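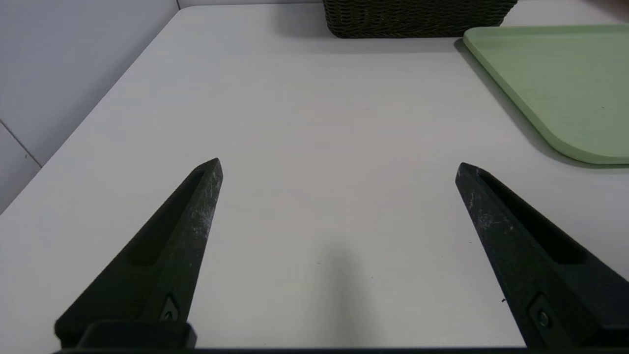 Was lernt ein Roboter, wenn er einen Tisch aufräumt?

Er lernt zuerst, wo ein Gegenstand aufhört und der Tisch anfängt. Danach kommen der Griff, das Tempo und die Frage, wohin das Ding gehört, und für jeden dieser Schritte braucht er viele Beispiele, die ihm ein Mensch vormacht.

So hat es mir Jailson Bezerra erklärt, der in Staltberg die Werkstatt für Haushaltsrobotik leitet. Im November hat sie zum ersten Mal ihre Türen geöffnet, für einen Nachmittag, und ich bin mit dem Bus aus Pirville gekommen, in der Hand einen Zettel mit Fragen, von denen ich die Hälfte nicht gestellt habe. Angemeldet waren 300 Besucher. Man hat sie in Gruppen zu 16 Personen durch die Räume geführt, und wer zu lange an einer Station stehen blieb, der hörte schon die nächste Gruppe auf der Treppe.

Meine Gruppe war gemischt: zwei Lehrerinnen, ein pensionierter Elektriker, viele Eltern mit Kindern. Die Kinder hatten die besseren Fragen. Ein Mädchen wollte wissen, ob der Roboter merkt, dass man ihm zuschaut. Bezerra hat eine Weile nachgedacht und dann gesagt, dass er nur merkt, was vor seiner Kamera ist, und die Kamera sitzt am Handgelenk. Der Arm sieht also vor allem seine eigenen zwei Finger und das, was dazwischen liegt. Ich habe versucht, mir das vorzustellen: ein Leben lang auf die eigenen Fingerspitzen schauen.

Die Vorführung am Tisch dauerte länger, als ich erwartet hatte. Eine Mitarbeiterin steuerte den Arm mit zwei Griffen, sehr langsam, und niemand sprach. Ein Durchgang, so lernte ich, wird aufgezeichnet und später mit vielen anderen verglichen. Für das Projekt Urkum, an dem die Werkstatt zusammen mit der Firma Brandão arbeitet, sollen es am Ende 2000 Durchgänge sein. Wenn einer misslingt, wird er nicht gelöscht, er bekommt eine Notiz. Mir hat das gefallen. In meiner Schulzeit hat man die misslungenen Blätter zerrissen.
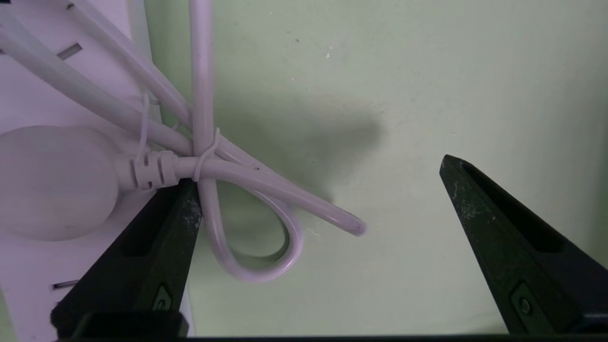 Am schwersten, sagt Bezerra, sind für seine Gruppe die weichen Dinge. Eine Tasse behält ihre Form, auch wenn man sie schlecht greift, eine Schnur aber antwortet auf jede Berührung mit einer neuen Form. An der Wand konnte man verstehen, was er meint: Der dicke weiße Stecker in der Leiste ist für die Finger noch eine klare Sache, doch gleich daneben laufen mehrere weiße Kabel zusammen, ein dünner Kabelbinder hält sie fest, und eines hängt in einer Schlaufe herunter. Alles hat fast dieselbe Farbe. Wo hört das eine auf, wo beginnt das andere? Der Elektriker aus meiner Gruppe meinte, bei ihm zu Hause sehe es hinter dem Fernseher schlimmer aus, und er würde den Arm gern für eine Woche ausleihen. Bezerra hat höflich abgelehnt.

Ich fragte ihn später in der Teeküche, wann ein solcher Arm in einer normalen Wohnung arbeiten wird. Er wollte keine Jahreszahl nennen. Lieber sprach er über die Finger selbst – über die Kratzer, die sie von der Arbeit bekommen, und darüber, dass man sie mit einem einfachen Schraubenzieher wechseln kann. Seine Großmutter, erzählte er, hatte eine Nähmaschine, die man auch mit einem einzigen Werkzeug öffnen konnte, und das sei für ihn bis heute das Zeichen einer guten Maschine.

Kurz nach 16 Uhr ging die letzte Führung los. Ich stand schon im Mantel und bin noch einmal mitgegangen, ganz hinten, hinter einem Vater mit einem schlafenden Kind auf der Schulter. Für das nächste Jahr plant die Werkstatt wieder einen offenen Nachmittag, diesmal mit einer Station, an der die Besucher den Arm selbst führen dürfen.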